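Murka Challenge

The Murka Challenge is a student robotics competition held each spring in Tallstead. It grew out of an evening class at Akley College and is run by the college's engineering department. Teams program two-armed robots to sort, pass and put away workshop items on open shelving. The organizers describe it as a test of "real-world autonomy," a claim that has been disputed.

Format

Each team gets 30 minutes of floor time, split into as many runs as it likes. An item placed correctly earns points, and a dropped item loses them. The maximum score is 300. The highest score on record is 219, set by the Ní Chonaill team, and it was reached with a human operator guiding one arm for part of the run. The rules allowed this at the time. They still do, at a reduced rate.

Practice sessions take place in March and are open to students outside the competing teams. Attendance figures published by the college do not separate competitors from visitors, so the often repeated claim of rapid growth is hard to check. 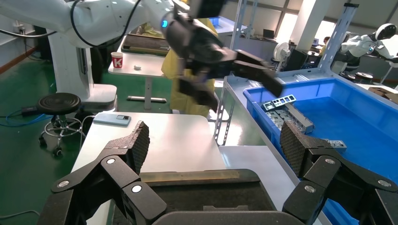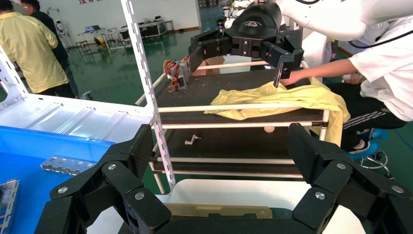

Shelving, metal parts and two-armed work at the Murka Challenge.

Do the robots work without human help?
Only in part. Students choose the items, set the starting positions and may stop a run at any point, and the published scores do not show how often they did so.

Criticism

Noreen Brennan, a former judge, argued in a newsletter piece of 20 Apr 2020 that the scoring rewards teams for rehearsing one shelf layout until it works. A robot trained this way, she wrote, has learned a shelf – it has not learned to sort. The organizers replied that layouts would vary in later years. The rule book now says they "may" vary.

Cost is another complaint. The entry fee of $3087 per team covers use of the robots but not repairs, and smaller schools have mostly stayed away. A shared-entry plan was announced, although no shared team appears in the published results.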